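Product Review: Skinda Insulated Tote
Reviewed by Rianne Hermans for the Dosville Household Testing Office

The Skinda is an open-top shopping bag with a foil-like insulated lining and looped handles. It is intended for short trips with chilled or cooked food. The office purchased two bags at the regular price and used them for 5 weeks, mainly for carrying seafood and prepared dishes home from the market.

Capacity is generous. A covered dish can be lowered in without tilting, and the bag stands on its own while it is being filled. The lining wiped clean with a damp cloth, although the smell of shellfish remained until the following day. Reviewers noted some creasing at the corners — a cosmetic matter only.

The handles are comfortable under moderate loads. With heavier groceries, they pressed into the hand on longer walks.

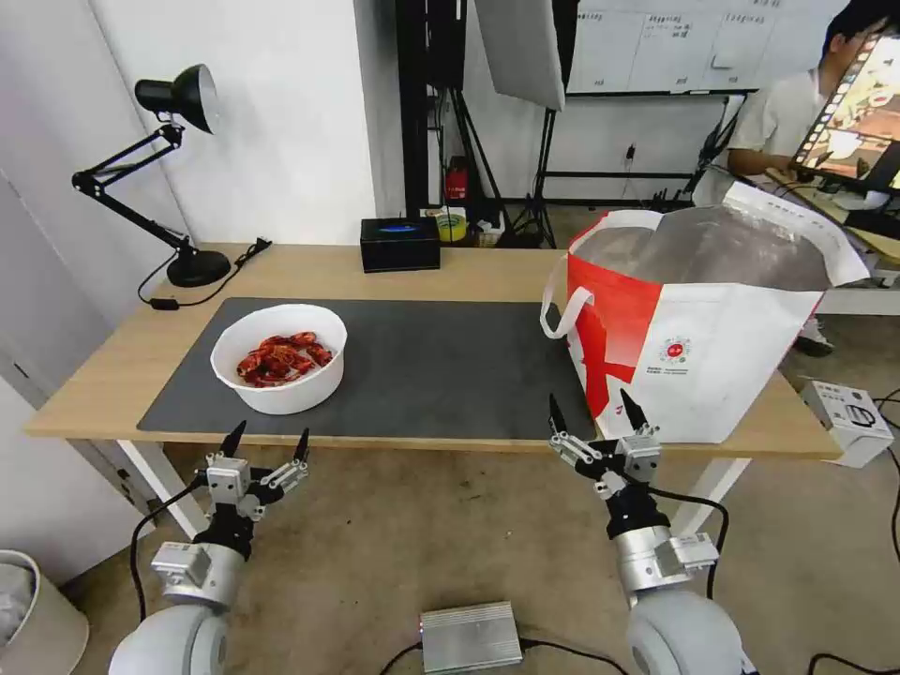

The main reservation concerns the top, where a zipper or flap would have helped on warm afternoons. The Mindis bag, tested by Milan De Smet in March, closes fully but holds less.

Rating: 4 out of 5. Recommended for short trips. Buyers who travel farther should consider a bag that closes.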